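The pink vase and the great table shuffle

I have been moving things around again. My sister rang on Saturday's equivalent of a slow morning and asked what I was up to, and when I said "the plants" she just laughed and said she'd ring back later. Fair enough!

It started with the vase. I found it in June at the charity shop in Dalbridge, the one by the bus station with the terrible parking, and I had it in my hand before I'd even got through the door properly. Pink glass, ribbed at the bottom, with a nice narrow neck so you don't need half a florist's to fill it. I have a weakness for pink glass. My gran had a whole windowsill of it, and I broke more than one piece as a child (sorry, Gran).

Anyway, it then lived in a cupboard for weeks with the spare lightbulbs, as I couldn't decide where it should go. The mantelpiece made it look fussy. The bathroom was too dark. I tried it on top of the fridge for a bit, but every time somebody shut the door it gave a little wobble and my heart stopped.

So it has gone on the big pale wood table, next to the raised shelf. I do love that table. It's the stripy sort, all strips of wood side by side in slightly different shades, and it goes with absolutely everything. I oil it when I remember, and I don't remember very often. Beatrice Kinyua, who commented on my last post asking what I use on it: plain old mineral oil and a worn-out T-shirt, left overnight and rubbed down in the morning. I did try a fancy wax once and everything stuck to it for a fortnight.

For the filling I went with greenery. I was all set to buy roses and then couldn't face the price, and I think long leaves suit that vase better anyway, they go straight up and make it look taller. I let one thin dark stem flop off to the side. I did try tucking it back in, three or four times, and it kept springing out, so it can stay like that.

Behind it is the white pot with the grey triangles. You might remember it from the hallway post, where it held umbrellas very badly. I was worried the pattern would fight with the pink, but I like the two of them together. Grey and pink always makes me think of school jumpers and sugared almonds, make of that what you will.

Still to sort out: the shelf itself. At the moment I want to put everything on it, and I know from experience that by next week it'll be post, a tape measure and somebody's keys. Wiesława Laskowska suggested a row of little herb pots in her comment, and I'm very tempted, although my record with basil is shocking. If anyone has a herb that puts up with being forgotten, please tell me. Mint doesn't count, I've already got mint coming up between the paving slabs.

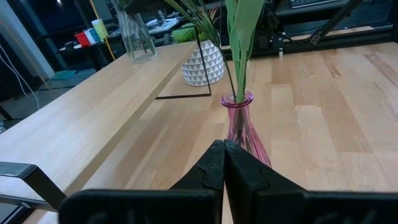 The pink vase in its new spot, with the triangle pot behind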